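Dritte Sitzung vom Simulationskurs, und ich habe es schon wieder nicht geschafft, den Beitrag am selben Abend zu schreiben. Heute ist der 25. Juli, der Kurs ist ein paar Tage her, und meine Notizen bestehen aus einem zerknitterten Blatt und einer Sprachnachricht von Widad, in der sie hauptsächlich lacht. Also los, bevor ich alles vergesse.

Für alle, die neu hier sind: Ich mache seit dem Frühjahr bei der Robotik-AG im Bürgerhaus Dresitz mit. Wir sind eine ziemlich gemischte Truppe, von der Abiturientin bis zu mir (beruflich Buchhaltung, Programmierkenntnisse: ein VHS-Kurs vor ewigen Zeiten). Geleitet wird das Ganze von Ziad Hijazi, der eine Engelsgeduld hat und trotzdem nie eine Frage direkt beantwortet. Im Oktober wollen wir beim Greifwettbewerb in Wimwood antreten, in der Simulationsklasse. Das heißt: kein echter Arm, alles auf dem Rechner, dafür zählt am Ende nur, was der Greifer in der Simulation hinbekommt.

Unser Projekt heißt Setard. Fragt nicht. Zaid und Rima haben den Namen ausgesucht, als ich gerade Kaffee geholt habe, und jetzt steht er auf dem Anmeldebogen.

Diesmal ging es um die Kamera am Greifer. In den ersten beiden Sitzungen hatten wir nur die Übersichtskamera, mit der man alles schön von außen sieht, und ich hatte mich gerade daran gewöhnt. Dann hat Ziad umgeschaltet und ich habe erst mal zwei Minuten lang nicht begriffen, wo oben ist. Man schaut von hinten über den Greifer hinweg, die Finger zeigen von einem weg, und wenn man den Arm nach links fährt, wandert natürlich alles andere nach rechts. Lina Shboul, die sonst bei allem die Schnellste ist, hat auch geflucht, das hat mich sehr beruhigt!

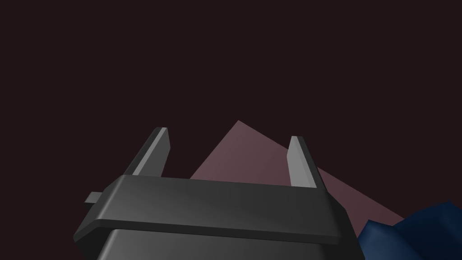 Was wir eigentlich üben sollten

Die Aufgabe auf dem Zettel klang harmlos: mit offenen Fingern annähern, anhalten, Bild speichern, ein kleines Stück weiter, wieder anhalten. Kein Greifen. Ziad wollte, dass wir ein Gefühl dafür bekommen, wie wenig sich im Bild ändert, wenn man das Handgelenk nur ein bisschen bewegt, und wie sehr man sich dabei verschätzt.

Wir haben Zweierteams gemacht, ich mit Rima Hourani. Rima hat gesteuert, ich habe mitgeschrieben, nach der Hälfte haben wir getauscht. Wir sind auf 40 gespeicherte Bilder gekommen, Lina und Zaid hatten 70, aber bei denen waren auch etliche dabei, auf denen sie sich gestritten und währenddessen weiter auf die Taste gedrückt haben. Der Ordner vom ganzen Kurs hat jetzt 313 Bilder und eine Benennung, über die ich lieber schweige – »neu_neu_wirklich2« ist noch eine der besseren.

Mein größtes Problem war die Entfernung. In der Übersicht sehe ich sofort, ob der Greifer noch weit weg ist oder gleich irgendwo anstößt. Aus der Greiferkamera muss ich das irgendwie erraten, aus Kanten, aus Schatten, daraus, was was verdeckt. Ich bin in der ganzen Sitzung dreimal irgendwo gegengefahren, wo ich geschworen hätte, dass noch massig Luft ist. Die Simulation macht dann einfach ein trockenes Klack und bleibt stehen, und irgendwie ist das schlimmer als ein lauter Knall.

Zaid Srour meinte, man solle sich einfach an einem festen Punkt am Greifer orientieren und den Rest ignorieren. Das funktioniert bei ihm, weil er seit Jahren Drohnen fliegt. Bei mir hat es dazu geführt, dass ich eine Viertelstunde lang den Greifer angestarrt und den Rest wirklich ignoriert habe. Klack.

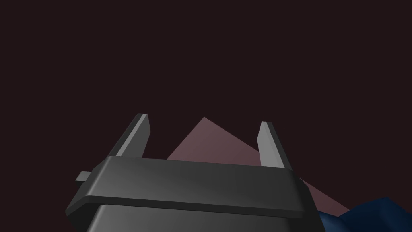
Rima und ich haben uns dann unsere eigene Methode gebastelt, und auf die bin ich ein kleines bisschen stolz. Wir haben sie »Giebel peilen« getauft, und sie geht so: Man sucht sich etwas mit einer klaren Spitze und hält fest, wo sie zwischen den beiden Fingern steht. Bei uns war das natürlich die rosa Spitze, die da in der Lücke steht wie ein Zelt, und weil der Hintergrund so dunkel ist, hat man sie wirklich immer sofort. Ich habe bei jedem Halt einen Strich aufs Papier gemacht, links von der Mitte, rechts von der Mitte, höher, tiefer. Nach einer Weile konnte Rima mir die Richtung ansagen, bevor ich überhaupt auf die Steuerung geschaut hatte. Das dunkelblaue zerknautschte Ding unten rechts hat sie dabei völlig links liegen lassen, ich nicht, ich habe es als zweiten Merkpunkt mitgenommen und auf meinem Zettel ist es eine Art Kartoffel mit dem Vermerk »BLAU«.

Widad Bataineh ist irgendwann rübergekommen, hat sich den Zettel angeschaut und gefragt, ob das ein Wetterbericht sein soll. Aber dann hat sie es selbst ausprobiert und ist eine ganze Runde ohne Klack durchgekommen. Danach hat sie sich meinen Bleistift geliehen und ich habe ihn bis heute nicht wieder.

Ziad fand die Peilerei übrigens gut, hat aber (typisch!) gleich eine Gegenfrage gestellt: Was macht ihr, wenn die Spitze mal hinter einem Finger verschwindet? Tja. Rima hat etwas von »zurückfahren und neu anfangen« gemurmelt, und er hat genickt und ist weitergegangen. Ich weiß bis heute nicht, ob das die richtige Antwort war. Lina will es beim nächsten Mal mit zwei Merkpunkten gleichzeitig probieren und die Abstände von einem kleinen Skript ausrechnen lassen. Wenn das klappt, kann ich meine Striche in Rente schicken, aber ich hebe den Zettel auf.

In der Pause gab es die Zimtschnecken von Strömberg um die Ecke, und wir haben lange darüber geredet, wer in Wimwood steuern soll. Pro Team dürfen 2 Leute ans Pult, alle anderen müssen hinter die Linie. Zaid ist gesetzt, das ist allen klar. Den zweiten Platz will gerade keiner so richtig haben, ich am allerwenigsten – ich schreibe sehr gern mit und halte sehr gern Jacken.

Die zweite Hälfte war dann deutlich ruhiger. Wir haben die Runde noch einmal gemacht, diesmal mit kleineren Schritten, und am Ende hat jedes Team drei Bilder ausgesucht und den anderen gezeigt. Eins davon sollten wir den anderen zum Raten geben: In welche Richtung ist der Arm seit dem vorigen gefahren? Ich lag fast jedes Mal daneben. Widad lag fast jedes Mal richtig und hat es uns auch wissen lassen. 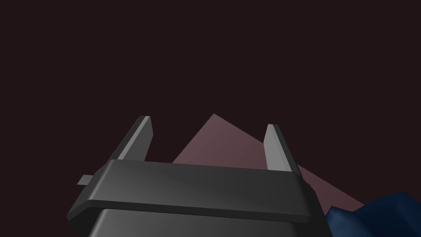

Bis zum nächsten Mal

Hausaufgabe: Jedes Team soll seine Bilder vernünftig benennen (der Blick ging dabei sehr deutlich zu Lina und Zaid) und aufschreiben, bei welchen man sich mit der Entfernung vertan hat. Rima und ich treffen uns dafür vorher bei mir auf dem Balkon, sie bringt den Laptop mit, weil meiner bei der Simulation klingt wie ein Föhn.

Danach kommt endlich das Greifen dran. Ziad hat angekündigt, dass wir mit etwas Einfachem anfangen, und hat dabei so freundlich gelächelt, dass Zaid sofort misstrauisch geworden ist.

Ach ja, und weil letztes Mal in den Kommentaren jemand gefragt hat: Ja, man kann noch einsteigen, zumindest bis zu den Sommerferien. Man braucht keinen eigenen Rechner und muss nichts können, ich bin der lebende Beweis. Nur einen Bleistift solltet ihr mitbringen, und passt auf ihn auf.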